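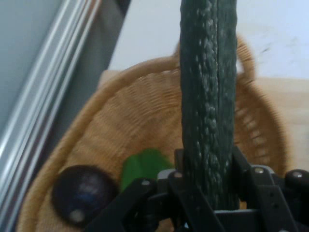
Why are cucumbers usually kept warmer than other refrigerated vegetables?
Cucumber fruit is damaged by prolonged exposure to temperatures below 50 °F, so it is held slightly above the range used for leafy greens and root crops.

Cucumber storage

Cucumber storage covers the handling of the fruit of Cucumis sativus between harvest and use. The fruit is picked immature, has a high water content and does not improve in eating quality after picking. Most losses come from shriveling, yellowing, decay and chilling injury.

Temperature and humidity

Fresh cucumbers are commonly stored at 50 to 55 °F and a relative humidity of 95 percent. Under these conditions most types remain salable for less than two weeks. Chilling injury appears as sunken pits, water-soaked patches and rapid decay. The symptoms often stay hidden in the cold room and develop after the fruit is moved to a warmer place. Severity depends on both temperature and length of exposure – a short period in a home refrigerator may leave no visible mark.

Water loss

Moisture leaves the fruit through the skin and the cut stem. Long, thin-skinned greenhouse types soften quickly and are often sold in shrink film. Field-grown slicing types have thicker skins and may be coated with food-grade wax. Softening usually begins at the stem end.

Ethylene

Cucumbers give off little ethylene but respond to it strongly. Exposure breaks down chlorophyll and turns green skin yellow. Mixed storage with ripe bananas, melons or tomatoes is therefore avoided.

Skin type

Skin may be smooth, ribbed or covered with raised bumps, depending on the variety. Warted fruit is more easily scuffed in bulk bins, and each scuff is a possible entry point for decay organisms. Growers in the Rarnetwood district, where 900 acres are planted to cucumbers, pack warted varieties in a single layer. The local variety Nonum, selected by Leopold Leitner, is graded into 5 size classes under district rules; most other varieties there have three.

Household handling 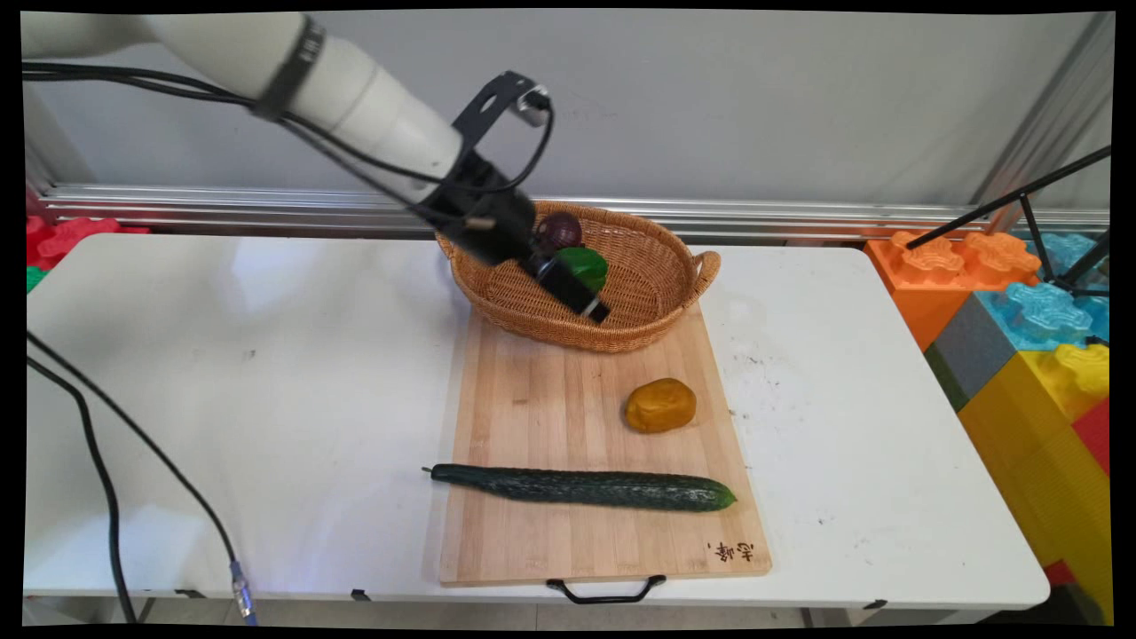 Produce in an oval wicker basket with a looped handle.

Open baskets allow air to move but do little to slow water loss, and are suited to short holding at room temperature. For longer keeping, whole fruit is wrapped or bagged and placed in the warmest part of the refrigerator. Washing is normally left until just before use. Cut surfaces dry out within hours and should be covered and chilled – once the fruit is sliced, limiting bacterial growth takes priority over avoiding chilling injury.

See also: Pickling cucumber; Postharvest physiology; Ethylene sensitivity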